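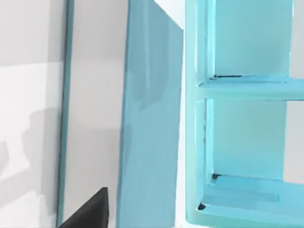
Simulated training cuts shelf collisions in Cernen gripper study

18 December 2021

A policy trained only on rendered scenes has been shown to place a gripper beside and between upright panels with fewer contacts than a planner working from a fixed map, according to a report released by the Karolham robotics laboratory.

The method, named Nouri, takes a single colour view from a camera mounted near the fingers and outputs a short motion every control step. It builds no model of the furniture. Scenes are generated with flat boards, shelving units and plain walls in varying colours and at varying angles, and many are deliberately close up, so that a turquoise shelf or a light blue panel may fill much of the view and only the tip of a black finger is visible.

The group generated 3121 scenes and kept 2131 of them for training after removing those in which no collision-free path existed. A separate set of 300 was held back for testing. Each test scene was attempted with 5 different starting poses, and a run was counted as failed if any part of the hand touched a panel, post or shelf.

Contacts were fewer than with the planner in all the shelving layouts. The difference was largest where a board leaned slightly and the gap beside it narrowed with height. On open layouts the two methods performed much the same.

The report lists two weaknesses. Pale surfaces with little shading, such as a light grey panel in front of a white-grey wall, gave poor depth cues and accounted for most of the remaining failures. Adding soft shadows to the training scenes helped, though it lengthened rendering time. The policy also tended to stop short when a shelf edge ran out of view on one side.

All results so far are from simulation. Transfer to a physical arm will be tested on a shelving rig at Delotell, using the same camera position and no further training. The scene generator and the test set will be released with the full paper, which is under review.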